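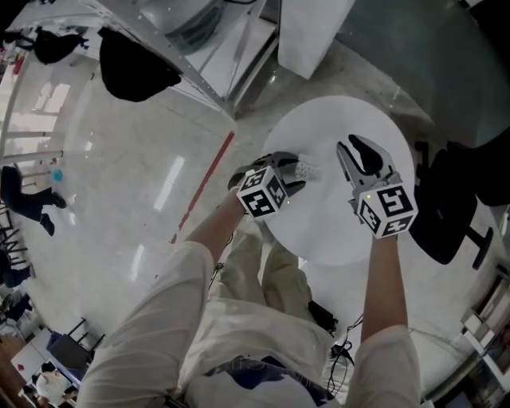

2 min read

Workroom, upper floor: tables, benches and storage

This gallery covers the furniture and fittings of the large open room at Givmont, as it stood in July. The notes were put together by Darnell Rosenthal from the fit-out file, with corrections from Severino Montes on the table and floor. Dimensions are in millimeters unless marked otherwise.

Round table. White top, 80 cm across, Modier catalog number 489. The surface is plain, with no inlay and no cable port, so small parts show up well against it. A small white piece with dark speckles was on the top at the time. The base takes four screws and the height is fixed. Wipe with a damp cloth only; solvent cleaners dull the finish.

Floor. Glossy gray, sealed in two coats. It reflects the overhead lights in long streaks, and anyone judging a surface finish at the table should look from the side away from the glare. The thin red stripe is on the drawings as a walkway limit. Furniture on casters should stay on its own side of it.

Long bench. White structure with metallic edges, shelving and a gray recessed section. The recess is in use for dark items at present. The edge will take a hanging bag, and one black bag is kept there. Shelf clearance is 445, which is enough for the standard Nägeli bins but too low for the tall ones.
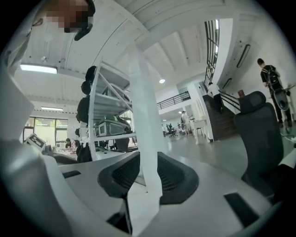 Shelving rack. White metal, diagonal cross braces, several horizontal shelves. The shelves move in steps of 12 once the clips are out. Heavy cases go low. The gray and green hard case has a place on a lower shelf, with a dark gray box under it. The left edge carries three hanging items, all black and rounded, one above another. Do not add a fourth without checking the brace bolts.

Ceiling and light. High white ceiling with broad white beams. Rectangular fluorescent fittings on the window side, one of them narrower and set above the windows, plus a small round light near the middle. Replacement tubes come from Tarkik and are ordered by the box.

Windows and desks. The window row gives usable daylight until 4 p.m. in summer. Desks stand behind the rack on that side, with a small monitor in place. Power for the desks runs along the wall.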